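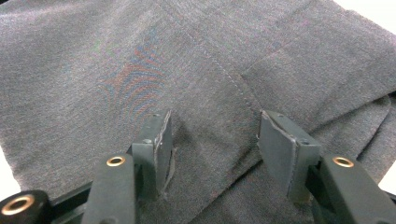
Folding notes: grey suiting and pleats

Posted Nov 9, 2021

Fine mixed-fibre suiting creases along whatever line it is left on, and it does so faster than denim or jersey. The shelf inserts from Wodley are 28 cm deep, so a garment folded for them needs a finished width under that, including the bulk at the seams.

Topstitched seams go in first. Lay the cloth with the stitching straight, smooth away from it on both sides, and only then turn the free panel over. If the fold crosses the stitching at an angle, the ridge prints through to the layer on top. Soft rumples can be left. They drop out on the hanger. A hard crease across the grain needs steam.

Pleats

Pleats are the slow part. The hem end should lie flat towards you with the folds running straight up and down, and the waist end is dealt with last. Lifting from the middle pulls the cloth into a peak and the pleats open underneath it, so they have to be set again by hand before the next fold. A gathered bunch at one side has to be untwisted fully for the same reason.

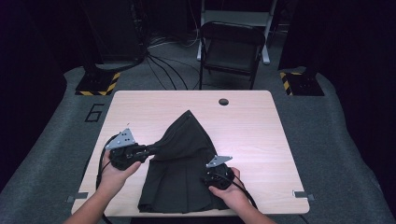 Correia commented under my December post that rolling is quicker and that a pleated skirt should go into a stocking leg, hem last, and stay there until it is worn. I tried it with one skirt. The pleats held. The waistband did not, and the roll is too thick for the Wodley insert, so I have gone back to a flat fold in thirds.

Tissue between layers: Flimura, the 200-sheet pack. One sheet per fold for dark cloth, none for jersey. I have 11 sheets left and will reorder when the coats go away.

Still to sort: trouser hangers, and the drawer with the linings in it.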